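News > Visits > Site reports
Filed under: Recycling and Repair, Robot Safety

Visit to the Plernow dismantling hall, Flollport
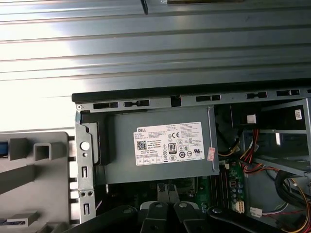
Opened Dell desktop with its power supply, at the Flornard cell.

Members visited the hall on 21 April 2024. Flornard uses the cell to remove parts from office computers, with a target of 82 units a shift.

Our hosts spoke openly about a fault in February. The Eze controller lost its grip reading and the arm continued to close on a cable bundle. The emergency stop was pressed, but the arm took two seconds to halt — far longer than the site rules allow. There were no injuries. The stop relay has been replaced and tested 200 times.

Comments (2)

mains_hum: Was the relay original to the cell?

Orchardside: A useful account. Two seconds is a long time near a gripper.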